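Quintanilla Family Room: Progress Report to the Tellitz Fund
Prepared by Esperanza Whitlock, program lead
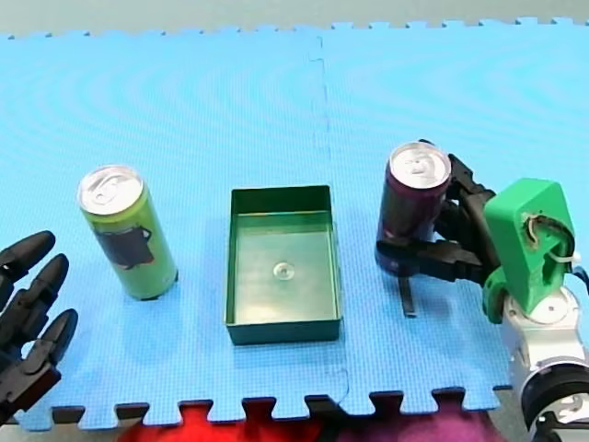 When I last wrote to you we had just been given the keys, and I promised to send a proper account once the first season was behind us. It is January now and we have been open since early fall, so I owe you a good long letter (and I'm afraid I have never managed a short one!).

You will remember that the idea was simple enough: a warm room where parents and grandparents with children under five could spend a morning without having to buy anything. We asked you for help with the rent, the heating and one paid post. The rent was settled in the first month, and the landlord agreed to leave it where it is until summer. The heating took longer. The old boiler gave up twice in November, and Thaddeus Mercado spent more evenings than I like to think about on the phone with the repair company. We have had no trouble since the new pump went in, and I am writing this at 7:30 in the morning with my coat off.

Attendance has been better than we planned for. We recorded 1,195 visits up to the end of December, from 235 families. Our target for the whole year was 200 families, so I was very glad to see that figure, though I should say that a good many came once or twice in the first weeks and have not been back. Corinne Oyelaran is calling them now to ask what would suit them better. So far the most common answer is the hour. Our mornings end just when people with school pickups and split shifts are getting free, and we would like to try two afternoons a week in the spring.

The paid post went to Ursina Grabner, and I could fill a page about her. She runs the story hour and the sing-along, and she started the grandparents' table, which wasn't in our application at all. It began with three people who wanted a quiet corner and a hot drink, and it now has its own coffee pot and a running card game that I have been told not to interrupt.

Some things have gone slowly. The parenting classes we planned with the clinic have been put off until March while they fill a vacancy on their side. We also had hoped to have the newsletter out in Spanish by now. Priya Oyelaran has translated two issues and we are looking for a second reader before we print them.

On the money side, we have $2,573 left in the equipment and repairs line, even after the pump. With your permission we would like to move part of it to cover Ursina's extra hours if the afternoons go ahead. The full budget sheet is attached, and Thaddeus is happy to go through it line by line with anyone who would like to.

Our next 6 months are mostly about the afternoons, the classes and finding those missing families. Please do come and see us before then. Mid-morning is the liveliest time, and there is parking behind the building if you come in from the side street.

With many thanks from all of us,
Esperanza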